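September, notebook, picking cell

Sim runs on the new tray finished before lunch. 413 picks, single block, started from a different pose each time. Kerstin Løken sat in for the last 200 and kept asking the right thing: who loads the tray once the arm does the sorting?

Same people as now, I think, only they get to stop twisting at the waist all shift! Cledwyn wants the packers at Plovham to pick the loading height themselves – very much in favor.

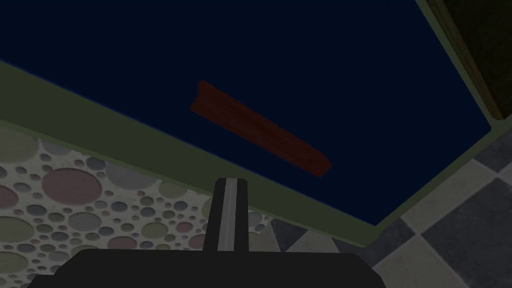 He also wants them trained on clearing a stalled pick, so they don't have to phone us at 5 in the morning. Kerstin will write that up as one page, big type.

To do: rerun with the block nearer the rim, ask Dradetti about softer finger pads.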